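Visit report: the Clodivent furnished rooms, Prukitley

We went out to Prukitley in March for the spring open day at Clodivent. They fit out small offices and rent them by the month, and our group has been looking for a place to put two desks and a cupboard since the Vilerwood building went up in price. Doors opened at 11 and we were let in by the side entrance, past the bike racks. Parking is free for visitors but the lot fills up early.

The ground floor is reception, a kitchen and the larger suites. Those were out of our range, so we went straight up. The upper floor has the one- and two-person rooms, and that is where we spent most of our time. All of them are done in the same style: white furniture, white walls, wood floor. The furniture comes with the room and stays there when you leave.

The desks are plain and a good size, with nothing on the surface to catch a sleeve. The front corner is rounded, which I liked, having walked into enough square ones. Each desk comes with a drawer cabinet on the floor beside it. The top has a raised rim, so small things put down there should stay put.

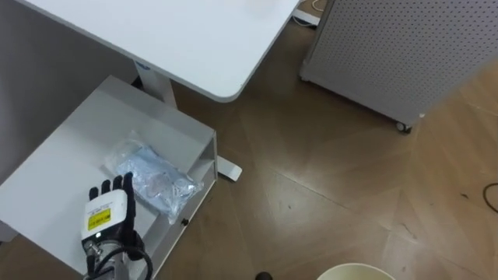
Drawer cabinet next to the desk, with a bagged light blue item on top.

I asked about drawer keys and was told there is a deposit of 5 dollars per key. Extra cabinets can be added to a room if there are any in the store. A second desk costs more and has to go in before the lease starts.

After that we sat in on the room care session, which was set for 2 in the afternoon and began a little late. It covers what tenants are expected to look after themselves. The building cleans the halls and the kitchen, but the rooms are up to you. I had expected this part to be dull and it was useful – we had not budgeted any time for it.

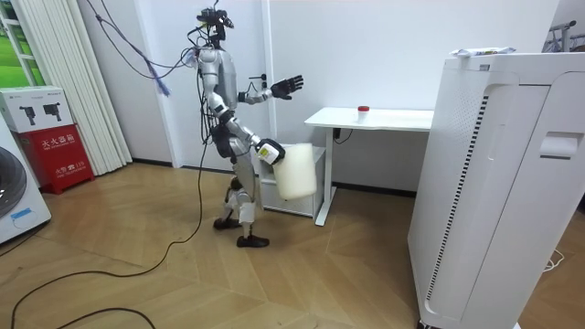

Storage is the main question for us. The rooms have no closet, and the shelving Clodivent sells as an add-on, a line called Filip, is 79 dollars a unit before tax. We could probably manage without it at first. With the desk pushed against the wall and the small cabinet underneath it, a good stretch of floor stays open, and a plain plastic bucket would do for trash or for carrying things down the hall. Paper files are another matter and would have to stay in Vilerwood for now.

The kitchen has a full-size fridge and two sinks. Coffee is included, milk is not. Heating is set for the whole floor.

We took a price sheet and a floor plan, and both are in the shared folder. Rooms on the street side cost a little more and get the afternoon sun. Leases run from the first of the month, with a month's notice either way.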